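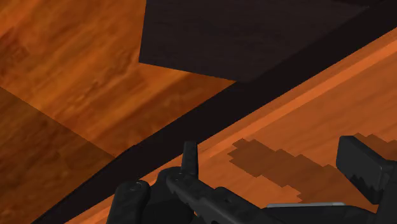 Orange wood grain, with a darker brown part at the lower left.

March 26, 2020

My grandmother oiled her dining table two times every year, and I never asked her with what. Now I have a table of my own, bought second-hand from a Mr. Goossens on Burkel Street, and I stay at home all day with it. So I finally learned.

The first thing I learned is that old wax must go away before any oil goes in. I used a soft cloth and warm water with a little soap, then I left the table alone for 2 days. My neighbor Pankaj Ahuja told me through the window that one day is enough. Maybe he is right, but his table has white rings on it.

After this comes the sanding, always along the grain. I started too rough, with 60 paper, and I could see small scratches near one corner. They are still there if you know the place. I should have bought something finer from the beginning.

The oil itself is the easy part. You put on a thin layer, wait 30 minutes, and wipe away everything that stays on top. I wiped less than I should the first time, and the surface was sticky for a week - my sleeves can confirm this.

Rungnapa Jitpraphai wrote to me that she uses only tung oil and that it smells of nuts. I would like to try it in July, when I can keep the windows open all night. Please wash your oily cloths in water and dry them flat outside, they can catch fire by themselves. Next I will do the two chairs.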